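Does Sorting Your Stuff Save Time? A Test of Home Organizing Claims
Project report, Consumer Habits course, spring term

1. Why we picked this

Every home organizing guide we read for this class makes the same promise: give each thing its own place and you get your time back. The Jilluveo guide says a sorted kitchen saves its owner 20 minutes a day. It doesn't say who was timed or what those people were doing before they sorted anything. Nudance, which sells drawer inserts, repeats the number on its packaging with no source at all. We wrote to both firms to ask where it came from. Nudance sent a discount code. Jilluveo has not written back.

Our group wanted to see if the claim holds up in an ordinary shared kitchen. I should say that I went in doubting it, and the reader can decide if that shows.

2. What we did

We used the kitchens in the Sithole residence hall, where 37 students agreed to take part. For two weeks they kept their kitchen things however they liked. For the next two weeks they followed the Jilluveo rules, which come down to one kind of item per container and no mixed drawers. Each person wrote down how long it took to find what they needed before a meal and how long they spent putting things away after washing up.

Most guides start with eating tools, so we did too.

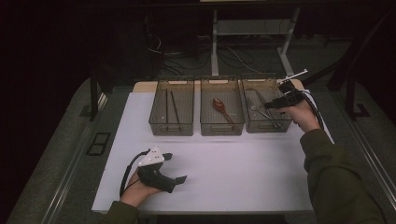 Figure 1. One kind of item to a tray: chopsticks, a spoon, metal cutlery.

We ended up with 341 usable log entries. A lot more were thrown out for missing times. One student wrote "fast" in every box, and we could not think of a fair way to turn that into seconds.

3. What we found

Finding things did get quicker. The middle entry went from 14 seconds to 9. That is a real drop, but five seconds per meal is a long way from 20 minutes a day. You would have to eat 240 meals a day to get there.

Putting things away got slower, from 41 seconds to 52. Nothing in the guides mentions this. People who used to drop a handful of forks and spoons into a drawer now had to sort them first, and the time they lost at the sink was more than they gained before the meal. Taken together, the sorted weeks cost six seconds per meal compared with the unsorted ones, if you are willing to add two middle values like that. Our instructor is not, and noted it on the draft.

There is also the question of money. A full set of Nudance inserts for one kitchen comes to 80 dollars. Shoe box lids would have done the same job in our test, and in two kitchens they did, after the inserts didn't fit the drawers.

4. What people said

We asked everyone at the end if they planned to keep the system going. A little over half said yes, which surprised me given the times. Several said the kitchen felt calmer. I don't know what to do with that. It may be true, and it may also be what people say after they have spent two weeks on something.

The guides lean hard on this feeling. The Sanov workbook, the third one we read, has a whole chapter on clear surfaces and clear thinking, and as far as I can tell it rests on the author's own kitchen. 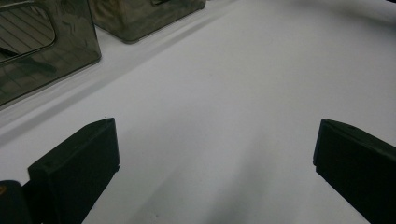 One student wrote on the exit form that we had measured the wrong thing, that time was never the point, and that the arguments over whose turn it was to clean had stopped in the second half. We had no question about arguments, so we can't say if this was true for the other kitchens.

5. Problems with our test

Everyone did the unsorted weeks first. By week three they had simply had more practice with the log, and this alone could explain the faster finding times. A better test would have had half the group start sorted. We thought of this in week three.

The times were also self-reported, mostly by hungry people. Two weeks may be too short for a habit to settle, so the slower putting away might have evened out later. We left the trays in the kitchens and plan to go back in October to see which ones are still in use.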